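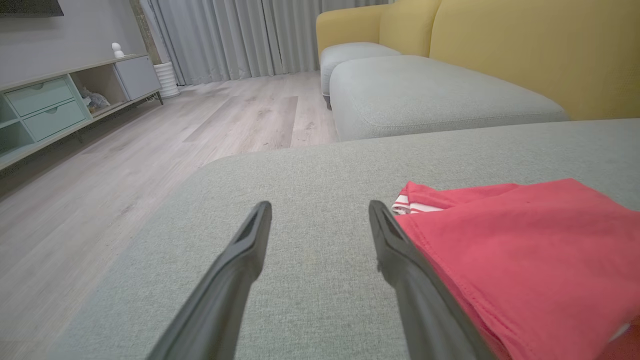
Folding demos by teleop keep coming out jerky, is it me or my setup?

Asked by sendton_garage

Hi all, hoping someone has been through this. I'm teaching my arm to fold T-shirts by driving it around with a leader arm (the little one you hold in your hand and the big one copies). I've recorded 64 demos so far, all on the seat of my couch, and I'm not in love with any of them. When I play them back I can see the gripper hovering over the shirt, backing off, hovering again, then finally pinching. My training run came out exactly like that — it hovers forever and then grabs a fistful of cushion cover along with the shirt.

I'm watching only the wrist camera while I drive, because I figured I should see what the policy sees. Recording at 15 frames a second. The leader is a secondhand Beltine and it's a bit stiff at the elbow. Should I throw the lot out and start over? Or just record more until the bad ones wash out?

3 answers

Daichi Yokoyama
Please don't record more yet! I did that with towels and all I got was a bigger pile of hesitation. The policy copies your pauses just as faithfully as your good moves, so if you stop to think in most of your demos, it learns to stop there too.

What fixed it for me was practice without recording. I ran the fold 18 times with the recorder off, until my hand knew where it was going, and then I hit record. The difference in the playback was silly. Also pick one way to do it and stick with it: same sleeve first, same grab point on the hem. I used to go for whichever corner looked easiest and the thing never settled on either.

For the cushion grabbing, come in lower and flatter, and slide one finger under the edge of the fabric before you close. Coming straight down on something squishy, you'll pinch the couch every time. I'd move to a firm table for the first batch and go back to the couch once that works. Keep your cleanest old demos, toss anything with a long stall in it.

lokard_fan
get a better leader arm, the cheap ones are all stiff

Tomoyo Chiba
Mostly agree with Daichi, except I wouldn't leave the couch if the couch is where you want it to work. I moved mine from a table to a bed and pretty much had to start over.

On the camera thing — driving from the wrist view alone is hard, and I think that's where a lot of your hovering comes from. Once the fingers are close to the cloth it's tough to judge depth. I added a second camera looking down from a shelf and recorded both, so I could drive from either one and the policy got both too. If you only look with your own eyes but record just the wrist, you'll end up making decisions it has no way of seeing, so watch out for that.

Check the elbow too. Mine was an overtightened screw, 2 minutes with a hex key.

Comment from sendton_garage: It was the screw!! Well, partly. Still practicing the hem grab, will post again when I've got a fresh batch.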